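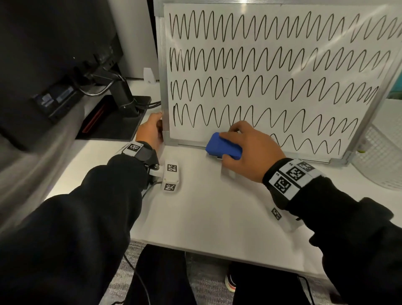 Cleaning a small whiteboard without grey clouds

We use a small whiteboard at home for shopping, messages and the children's drawings, and for a long time I cleaned it badly. I pushed the eraser in circles, quickly, and the board became grey. Now I do it in a more patient way and I want to share it.

Hold the board first. If it stands on a table it will slide or tip when you press. Put one hand on a lower corner of the frame and keep it there until you finish.

Work row by row. I like to start with the bottom row and wipe along it in straight strokes, with the eraser flat. Be careful with your fingers. When they hang over the top of the eraser they touch the row above, and then you have ink on the skin and a smudge on the board.

Press less than you think. A dry felt eraser takes fresh ink with a light hand. For lines which stayed there since May, draw over them with a fresh dry-wipe marker, wait 15 seconds and wipe both together. My neighbour Seema Bisht showed me this and I did not believe her until I tried.

Clean the eraser also. I knock mine on the outside wall, never over the sink, as the black dust sticks to everything wet.

Once a month I wash the board with warm water and one drop of washing-up liquid, then dry it with an old cotton cloth. Do not use the rough side of a sponge. It makes very thin scratches and the ink goes inside them.

Long sleeves should be pushed up if they are light in colour. Marker ink on a white cuff is a different problem, and I have no good answer for it yet.

Vandana Dhillon, 13/07/2024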